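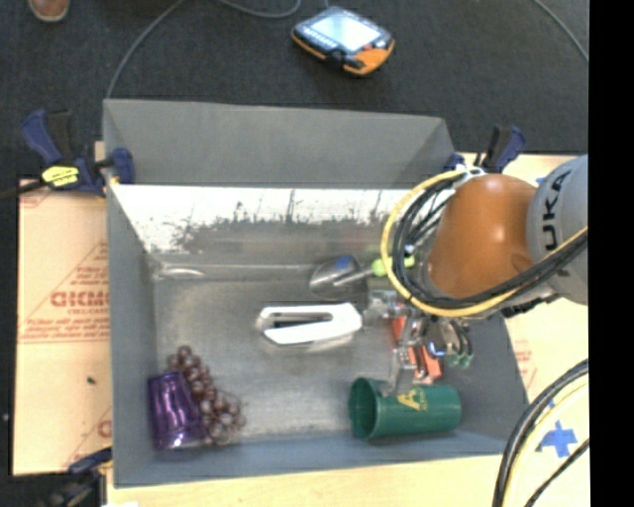
Put the lot in one drawer and stop fussing, a reader of the first edition wrote to us, adding that her household had managed perfectly well on that system and that any book needing a whole chapter on mixed containers had too much paper to get through. We have kept her letter. It is filed under Correspondence, General, which is the same system with a label on it.

Chapter 5
The Mixed Container

Every home, school and office has at least one place where things go when they have no other place to go. In the trade it is called a mixed container. At home it is called "the drawer", or "have you tried the drawer". A cup, a spoon, a clip and a bunch of grapes will all end up in it sooner or later, and each will be there for a perfectly good reason that somebody has since forgotten.

The earliest rules we know of on the subject come from the Ildale Domestic School, whose household manual of 1908 gives it a single line: "Odd articles are to be returned." Returned where, the manual does not say. Pupils at Ildale presumably worked it out, or owned very little.

Later writers were less brisk. The Cunham survey, which we shall lean on heavily in this chapter, opened kitchen drawers in 402 homes one June and wrote down what was inside. In 353 of them the surveyors found at least one object that the householder could not name. Several householders asked to keep it anyway.

You will meet two ways of sorting in the pages that follow. The Boonchu method sorts by use: things for eating with go together, things for holding other things go together, and food goes somewhere cool before it makes its own arrangements. The Premer method sorts by shape, so that long thin items lie beside long thin items and round ones are kept from rolling by a raised edge. Premer trays look very handsome in photographs. Finding the spoon among the pencils takes a little longer.

Neither method copes well with the clip. A clip is used for everything and belongs to no room, and we return to it in Section 5.4 with as much patience as we can manage.

Before you read on, choose a mixed container of your own and write down what you think is in it. Do this without looking. Then empty it on to a table and write a second list. Keep both, as you will need them for the exercise at the end of Section 5.2, and put any fruit in the fridge.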